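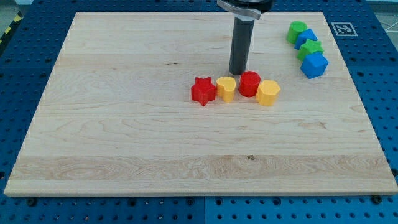 4.2 Sorting by colour when the shapes won't help

Figure 3. Testa task, with four red and yellow blocks in a row and a green and blue group towards the back right.

We ran 127 trials with the Molorier policy. It completed 78, a figure we had hoped to introduce with more ceremony. Most failures came from the tight group, where touching blocks were treated as one large and very ambitious block. Adding 14 demonstrations of nudging neighbours apart helped more than the 400 simulated ones, which had taken Naveen Bisht most of June. Shape had little effect, although stars turned more than cylinders when pushed off centre.

Print this page | E-mail this page
Contact | © Plorkholm | Back to top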